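An afternoon with the robots that take computers apart
Prostmont's Endbridge workshop opened its doors in May, and I went along with a screwdriver in my bag, just in case

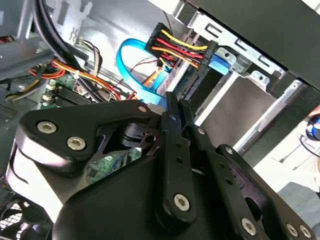 The gripper reaches into a desktop PC, near the drive cage and its power connector.

I have wrecked three computers in my life, all of them by trying to mend them, so I felt a certain kinship with the machine on bench two. It was going in for a drive cable, very slowly, and about twenty of us were leaning over the rope and holding our breath!

Prostmont takes in old office PCs, 3,000 of them last year, and until recently every one was stripped by hand. Now they're trying to teach robot arms to do the fiddly bits. Inna Ivanyshyn runs the project and was our guide for the day, and she had warned us at the door that it wouldn't be quick. "People come expecting a car factory," she told me. "I tell them to get a coffee first."

The trouble is the wires. A screw stays where you left it, but a cable flops about, and no two cases are packed the same way (anyone who has opened a PC from 2009 will know the tangle I mean). There are red ones, yellow ones, fat black bundles, all lying across each other, and the arm has to get its fingers past the lot without yanking anything off the board.

The software is called Myung and the arm itself is a Ristine, and the two have been working together for 875 hours. Inna says it still gets muddled by blue cables under bright light, and they've changed the lamps twice.

They let us have a go at steering in the afternoon. I got hold of a connector on my fourth try, squeezed, and lifted the whole case off the bench by an inch. A boy of nine went after me and did it first time. His mum filmed it, and I've asked her for a copy.

The next open day is in the autumn, and the café does a very good cheese scone.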